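Clamp mount kit came out of the box in one big knot, how do I sort this without wrecking the cables?

Posted in Desk & Workshop Help
Viewed 171 times

zamia_porch
Ok so I bought a used lot off a local listing, the ad just said "clamps, mounts, cables, all works". Paid 30 bucks. No manual, no parts list. Whole thing is hooked together and I don't want to start yanking. There's black cable looping out from the mount, a white perforated strip up top, a plastic bag with some red and white label stuck in the middle of it all, and clips and clamp bits hanging off everything.

I put paper down on the table so I don't scratch it and so I can write next to the parts as they come off. That part was a good idea I think. The rest, no clue. I tried pulling one end of the cable and the other loop got tighter, so I stopped.
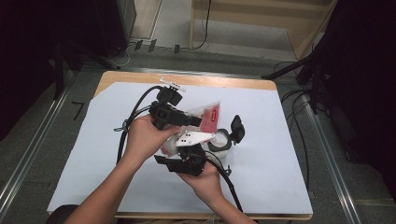

Todby_bench: Stop pulling ends, first of all. Work from the middle out. Cables knot tighter when you drag an end thru, they loosen when you push slack back into the loop.

How I'd do it:

Lay the whole thing flat on the paper. Don't hold it up while you work, the weight of the hardware keeps the loops closed.

Cut any tie straps you find, but only with flush cutters or nail clippers, and cut the tail side, away from the cable. No knife. I put a blade right through a good power lead once doing exactly this. If it's the releasable kind press the little tab and save it.

Bag comes out early. Bags catch on everything. Read the label before you toss it, could have a part number, and check the corners for screws.

Then open every clamp and clip all the way. Half of what feels like a cable knot is usually just a clamp jaw that's closed over a loop. Back the screws off but leave them in the threads so they don't roll away.

Only then go after the cable. Find the biggest loop, feed slack into it, lift the hardware out through it. Moving the bracket is easier than moving six feet of cable.

Write on the paper as you go. Draw a circle around each piece, name it whatever, "L bracket thing" is fine. Take a pic when it's all spread out. You'll want it at reassembly.

galanis2000
just shake it lol. works for christmas lights

Todby_bench
Please don't shake it. Plug ends and thin plastic plates snap.

Jirkora Parts Shelf
Adding to what Todby said, mostly about after. Check the cables before you plug in anything. Run each one between your fingers the whole length, feel for flat spots or nicks. Bend it gently near both plugs. If the jacket is cracked, toss it, a new one is cheaper then whatever's on the other end.

Stiff cable with a memory in it: hang it over a door overnight, or leave it in a warm room a few hours. No hair dryer.

Storage is where you went wrong, or the last owner did. One cable per bag. Wind it in loose circles, over-under if you know how, velcro around the middle. Not around the bracket! Clamps in their own box with the jaws shut on a scrap of cardboard. I've got 1680 small parts inventoried in the garage this way and haven't had a knot since January.

And for the parts with no name, post them laid out one at a time with a ruler next to them. Someone on the mounts board will know the perforated strip.

zamia_porch
Thanks, doing the clamps first tonite. Will post the loose parts over on the mounts board with a ruler.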